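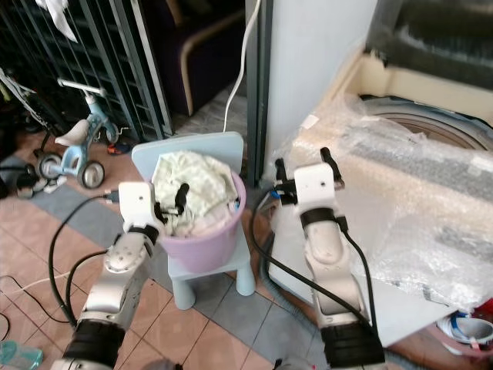
What keep-out distance should be marked round a two-arm unit handling laundry in a furnished room?

Posted by grommet_and_gland in Safety and Site Rules

relay_k3
Take the maximum reach of the arm, measured to the fingertip with the gripper open, and add a margin for stopping. Our site rules at Jevholm use 700 mm beyond full reach for anyone not operating the unit. Mark it on the floor before power goes on. If you change the fingers for longer ones, measure again, as the figure on the arm's data sheet normally stops at the mounting flange.

Two further points. Each arm gets its own circle, and the marked line follows the outside of both. The distance assumes the reduced speed setting. At full speed we don't permit open-floor work at all, marked line or no marked line.

If the room is too small for the line, limit the joints in software until it fits, write the limits on the job sheet and have a second person check them with the arms moving slowly. Don't shorten the margin.

torque_ledger
Agree with the above for bystanders. The operator is a separate case and needs a separate rule. Under the Villalobos site code the operator may stand inside the line only if:

- speed is reduced on both arms, including the one that is idle
- the stop button is in the operator's hand or fixed within arm's length
- the operator can step back 600 mm without meeting furniture, a wall or a cable
- no one else is inside the line

The third item is the one that fails most audits. People check the space in front of the arm and forget the space behind their own heels.

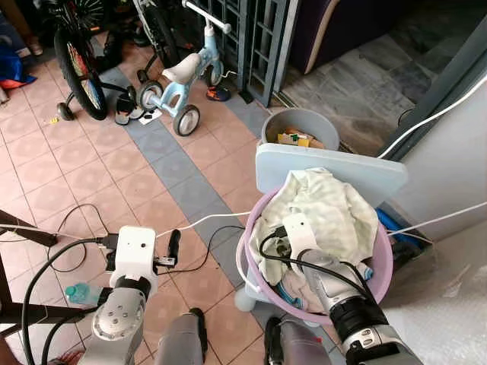 Operator position between two arms, with cables and other items on the floor nearby.

Floor condition should be treated as part of the keep-out check. Shoes, bottles, toys and coiled leads come off the floor before the first run and the check is repeated after every break. Mains leads should cross the marked area at one point only, under a cover strip. Arm cables are harder. They need enough slack for the wrist to turn fully, but a slack loop hanging over an open basket can be picked up with the clothes. Clip the loop back to the forearm and test it at the lowest reach.

We also ask for a stand with a flat top and a raised stop on all sides, so that the container can't be dragged off when a sleeve catches. Children's furniture is not on our approved list. It is light, and the height is seldom right for the arm.

ohm_on_the_range
We used tape. It was fine. Red and white is easier to see than yellow on brown tiles. It lifts if the floor gets mopped so buy a decent one.

grommet_and_gland (original poster)
Thanks. The reach measurement was my mistake, I had used the flange figure. Does the same line cover pinch points at the container? Our assessor has marked it as a separate item.

torque_ledger
It is a separate item. The line controls where people stand, and the pinch assessment covers where hands go. 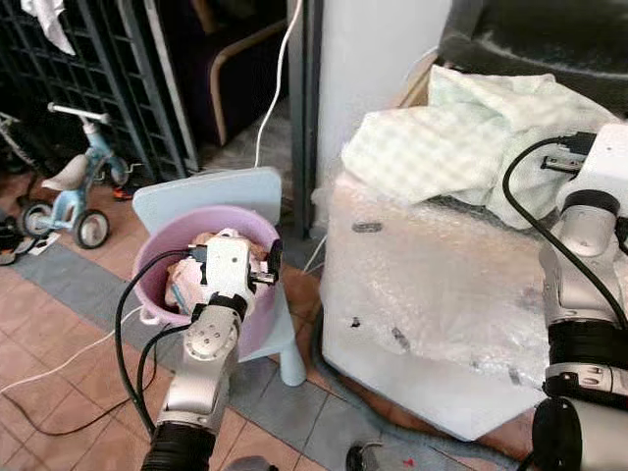 Photo: Plondura member gallery. Reuse permitted with credit.

For a rigid bucket the points to assess are finger to rim, wrist housing to rim, and finger to base. With two arms, add wrist to wrist. Set the grip force to the lowest value that holds a single damp garment and record it. Nobody reaches into the bucket while either arm is enabled, even to free a snag. Stop both, then reach in.

Inspect the fingers every 4,000 cycles and the cable clips at the same visit. The Brinotari checklist has 9 lines for this and fits on one side of paper. Line 6 asks about guards, so mark it "not fitted" if you have none. A blank will be sent back.

relay_k3
Also put the date of the last stop-button test on the same sheet. Ours was returned in February for leaving it off.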